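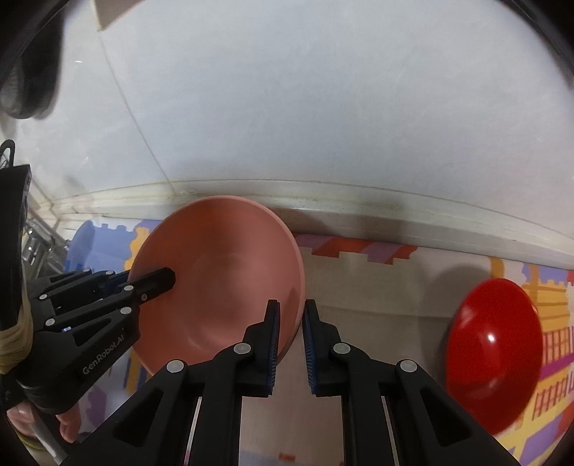
Judite Patrício wrote in after the last edition to say that her Alldale rack tipped forward the first time she filled it, and that the old steps never told her to fit the rear feet before the front ones. The order below has been changed.

4. Setting up the dish rack

4.1 Lay the base upside down on a towel. Push the 2 tall feet into the rear sockets until they click.

4.2 Push the 2 short feet into the front sockets. The base now slopes toward the spout.

4.3 Turn the base over and set it beside the sink with the spout over the basin.

4.4 Hook the plate rail onto the base, left end first. Press down on both ends.

Note: The rail has 14 slots. Deep bowls take up two slots each and should go at the back, leaning the same way as the plates.

4.5 Slide the drip tray in from the side. It stops short of the wall – do not force it.

Caution: Do not load more than the base can hold without rocking. Put heavy pans on the counter to drain.

Caution: Keep the rack away from burners and oven vents. The feet soften with heat.

4.6 Empty the drip tray daily. Wash it by hand with mild soap and dry it before sliding it back.

If a foot is missing or split, order kit 2568 from Troladwood. The kit has all four feet and a spare rail clip. Racks sold before June use a wider clip, so check the label under the base first.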